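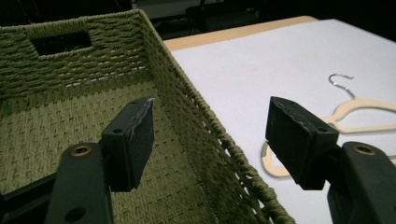 I have one of your Prurnix storage baskets, the big rectangular one in olive green, bought from the Gusedel store in May, and I'm writing about the end wall and the way it has started to open up next to the handle. First let me say that I love this basket. It holds all of our winter hats and scarves and it looks lovely on the shelf, so please don't read any of this as a grumpy letter! But if you look at the wall with the handle hole in it, thin lines of light come through between some of the rows of cord, and the weave there is a bit spread apart. The floor, with all those rows of little knots, still feels as firm as the day I brought it home, and so does the thick rim. The trouble is all in that one wall.

Order reference: 132
Product: Prurnix rectangular cord basket
Type of request: Product care / possible fault

What I have tried so far:

I emptied it out, and that was overdue anyway (two single gloves and a library card, found at last). Then I went along the rows with my fingers and pushed them back together, starting at the bottom and working up to the handle. It looked better for one evening. By the next morning the gaps had come back.

After that I tried steam. I hung it in the bathroom while the shower ran for 20 minutes, then stood it up with a stack of heavy cookbooks inside to hold the walls straight. My sister-in-law swears by this for straw hats. It did help the long sides, which used to lean in a little, but the handle wall stayed as it was.

I should also mention how we use it, in case that matters. It lives on the lower shelf of a Memon hall bench, and the fit is snug, so whoever wants a hat takes hold of the handle and drags it out - usually full, and usually in a hurry. I have a feeling you are going to tell me off about that part.

My questions are whether the spreading will get worse, whether I can stitch it myself, and whether it counts as a fault. I've kept the receipt. I'd much prefer to fix it than swap it, if it can be fixed.

Status: Received, waiting for Weltanus 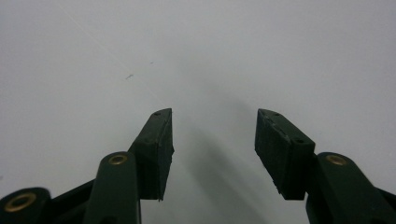
Weltanus Support: Thank you for such a thorough message, and no telling off from us. Pulling a full basket out by one handle is the usual way these rows get spread, and the cord doesn't spring back well once it has moved. It won't unravel, so please keep using it. You can stitch it with waxed thread in a close color and a blunt needle. Go around three or four rows at a time, beside the handle opening, and keep the stitches snug without pulling the wall out of shape. Please skip the steam from now on, as too much damp can loosen the cord. If you would like a replacement instead, send us the receipt and we will take it from there.

Status: Answered, waiting for customer

Thank you, that is a great relief! I had some linen thread in the drawer that is nearly the right green, and I ran it over a candle stub for the wax. I've done the left side of the handle so far and it is holding nicely, though my stitches wander a bit toward the top. I'll do the right side tonight. We have also put a strip of felt under the basket so it slides out more easily, and everyone has been asked to use both hands.

No need to send a replacement. Could you leave the ticket open until the end of the month, though, just in case the stitching gives?

Status: Open at customer's request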